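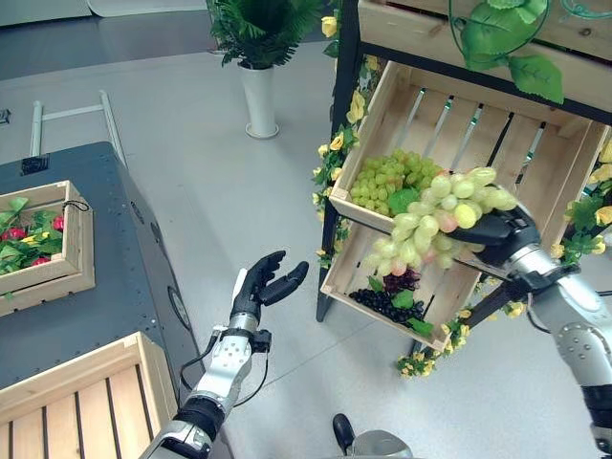 Green grapes at the display rack, right hand holding, left hand open.

Can a robot restock a produce display yet, or put groceries away at home?

Posted August 28, 2020 in Home and Shop Automation

I help run a small farm store. We have a produce corner with tilted wooden crates on metal racks, and somebody spends a good part of each morning moving fruit from the stock cart to the racks and taking the tired stuff back off. It isn't hard work but it is bending and reaching, and we are short of people in the mornings.

I keep seeing two-armed robots with real fingers doing this kind of job, usually with grapes or strawberries. In the one I put at the top the fruit is artificial, and I understand why you would start there. What I want to know is how far that is from real fruit. Grapes come off the stem if you look at them wrong.

What I would need:

Take a bunch out of a crate on the cart and lay it in the right crate on the rack.
Keep green with green and dark with dark.
Leave the flowers and vines on the rack alone. We decorate ours too and customers like it.
Work in an aisle where people walk.

It does not have to be fast. If it moved one bunch every 2 minutes before we open I would be happy. I would also like to know if the same machine could put groceries away in a house, as my parents could use that more than I could. I'm not looking to buy this year. I just want to know if I should be saving up or forgetting it.

Posted by cratesandcarts

bonham_backroom

Forget it for now, but keep an eye on it.

I worked on packing lines for a long time and then on the automation side. We had a trial at the Bonham warehouse with an arm and a soft gripper, moving boxed fruit from a cart to a shelf. Boxed fruit went fine. A box has flat sides and it is the same size every time. We ran 300 boxes before anyone had to step in. Then we tried loose bunches of grapes and it was a different job.

A bunch of grapes has no shape of its own. It hangs one way when you hold it by the stem and another way when you hold it in the middle. When you set it down it folds, and how it folds depends on how you lower it. A person feels that and adjusts. Most hands you see on robots either can't feel much or the software doesn't use what they feel.

Artificial grapes help with part of this. They let you practice the reach, the grip and the drop a few hundred times without buying fruit. What they don't teach is how hard is too hard. Plastic forgives a squeeze. A real grape splits and leaks on everything under it, and you won't know until the customer picks it up.

Going through your list:

Picking up a bunch. Close. If the bunches are spread out in a shallow crate, a good hand can get one. If they are heaped, it will pull two at once or drag its neighbor over the edge.

Sorting by color. The camera side of this is mostly done. Green from dark red is easy. Dark red from purple-black under store lights will give you mistakes, and people make those too. 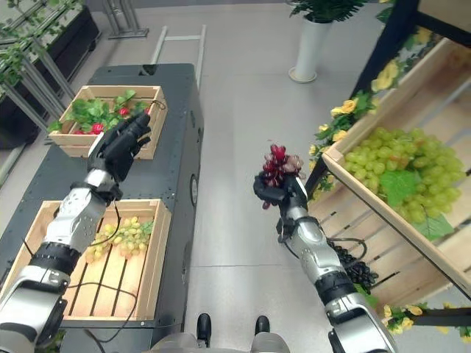
Working around decorations. This is harder than it sounds. Look at how much is going on next to that rack – yellow flowers up the left edge, more along the lower bar, a broad leaf in with the green grapes. To a machine, a leaf that belongs to the display and a leaf that came with the fruit look the same. I would take the garlands off for the first months.

Working in an aisle with people. No. Do it with the doors locked. Even slow arms need a clear space, and a kid will walk into it.

As for price, the arm is only part of it. You also pay for someone to set it up and for someone to come back when you change your racks. For a store your size I would spend the money on a cart with a higher deck so nobody has to bend.

slowcooker500

I can only speak to the house part. There is nothing you can buy for your parents that puts groceries away. I looked into it for my mother. There are vacuums, there are mops, and there are lawn mowers. Brindska had a kitchen arm on their site, but it was mounted to the counter and the cabinets were out of its reach. I asked whether it could open a refrigerator and never got a reply.

A house is worse than a store in one way. In your store the grapes always go in the same crate. In my mother's kitchen the grapes go wherever there is room, and there are 100 things in the refrigerator already.

What helped her was grocery delivery where the driver carries the bags to the counter, and a rolling cart so she can take her time moving things over to the shelves.

tinplate_annie

Same question here but for a flower shop. Following. I think they will get there sooner than people say, the hands are so much better than the old two-finger kind. Does anyone know if Prumusico rents theirs out by the month? I called in November and they said to try again later.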